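Workshop & Home Office / Power and Cabling / Long-Term Reviews

Tetosard Bench Strip, black, long-cord version: notes after a season of use

Reviewed by Jacqueline Picard

I test and repair small audio gear at home, mostly headphone amplifiers and tape decks, and I go through power strips faster than most people. The Tetosard replaced a Delorme strip whose switch had become intermittent. I bought it in the spring at full price and have used it through to October, on two different tables and for a short stretch on the floor behind a cabinet.

The strip comes in a plain carton with a single folded sheet. The sheet gives the load rating, the cord gauge and a warning against plugging one strip into another. There is no mounting hardware in the box and none is listed as an accessory. Anyone who wants it fixed under a shelf will need to buy a bracket or use heavy tape.

Housing

The housing is a rigid plastic with a low sheen. Two halves meet along a seam that runs the length of the long sides, and the seam on my unit is even from end to end. Pressing hard on the middle of the top face produces no flex that I can feel. The Delorme creaked under the same pressure when it was new.

The shape is boxy, taller than the flat strips sold for travel. The extra height leaves more space between the contacts and the bottom shell, and it keeps the plugs of heavy adapters clear of the table. It also makes the strip harder to hide. It will not slide under my equipment rack, where the Delorme lived for years.

The markings are molded into the plastic in the same color as the body. In good light they can be read from arm's length. In the evening, with only the desk lamp on, I have to tilt the unit to find the rating. I put a strip of white tape on the bottom and copied the numbers onto it in marker, and I would suggest the same to anyone who shares a bench.

Sockets

Grip is firm. I keep an old plug with a luggage scale hooked to it and pull each socket when a strip is new, then again later. The first readings were close to one another, and the autumn readings had dropped only slightly. One socket, the second from the cord end, is noticeably tighter than the rest and has stayed that way. It is the one I now give to the soldering station, which gets bumped.

Spacing is average. Two large adapters side by side will fit if both have their bulk on the same side of the pins. Turn one around and you lose a position. The competing Callska strip has wider spacing at one end for this purpose and is better in that respect.

The cord

The cord is where I have the most to report, and most of it concerns stiffness. The jacket is thick and round. The strip had been stored coiled in its carton with a tie around the middle, and the cord kept that shape for weeks. On a flat table it will not lie down. It leaves the housing in a wide bow, and any surplus stands up off the surface in loops that drift toward whatever you are working on.
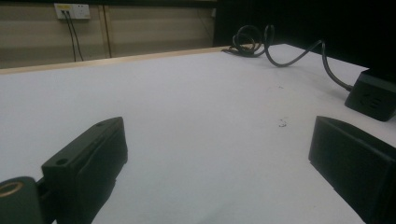
I tried three ways of taking the set out of it. Hanging the cord from a door hook overnight did very little. Laying it straight on a sunny floor for an afternoon helped more, though the last stretch near the plug still curled. The best result came from leaving it plugged in at the wall with the strip pulled gently away and clamped to the table, so the cord was held straight for several days. After that it could be run along a wall without tape.

Rewinding it undoes some of this. If you put the strip away between jobs, use large loops, alternate over and under, and do not tie them tightly. I use a hook-and-loop strap and leave it slack.

The strain relief at the housing is a molded sleeve, long enough to spread the bend. I see no whitening or cracking at the point where it meets the jacket. The plug at the other end is straight, so a bookcase or bench pushed back against the outlet has to stop well short of the wall. An angled plug would be the single most useful change Tetosard could make to this product.

On a smooth tabletop

My second table has a hard white surface with very little texture, and the strip moves on it. The feet are small pads recessed into the bottom, and they do not project far enough to do much. Pulling a plug with one hand drags the whole strip toward you, and the stiff cord pushes it sideways when it is first set down. Stick-on rubber bumpers from the hardware store cured this at negligible cost. The pads supplied should be thicker.

Black plastic on a white table also shows dust within a day. A dry cloth removes it. Solder flux wiped off with a little alcohol left no mark on the housing, but I unplugged the strip first and let it dry fully before using it again.

Heat and load

My highest steady load was a fan heater on its 2000-watt setting, run on a 240-volt circuit with the export version of the strip that a friend in Lyon lent me. That version is rated for 16 amps. After an hour the housing was slightly warm near the cord entry and at room temperature elsewhere. I kept the cord fully uncoiled for the test, and it should be kept that way under any large load. My own strip has never carried more than a soldering station, a bench supply and a lamp, and has never felt warm at all.

Compared with the Jurkance

The Jurkance is the other strip I would consider at this price. Its cord is thinner, more flexible and much easier to arrange on a desk. Its sockets are looser, and the sample I had for nearly a year developed a slight rattle inside the housing. For a desk with a laptop and a lamp, I would take the Jurkance and its better cord. For a bench where plugs go in and out all day, I would take the Tetosard and add the bumpers.

Summary of findings

Good: rigid housing, consistent socket grip, sound strain relief.
Fair: socket spacing, legibility of markings.
Poor: cord stiffness out of the box, straight plug, undersized feet, no mounting points.

I am keeping it. The cord now runs along the back of the first table under two screw-down clips and has stayed where I put it. I will pull the sockets again in the spring and add the readings to this page.

Contact the reviewer | Reprint requests | All rights reserved | Back to top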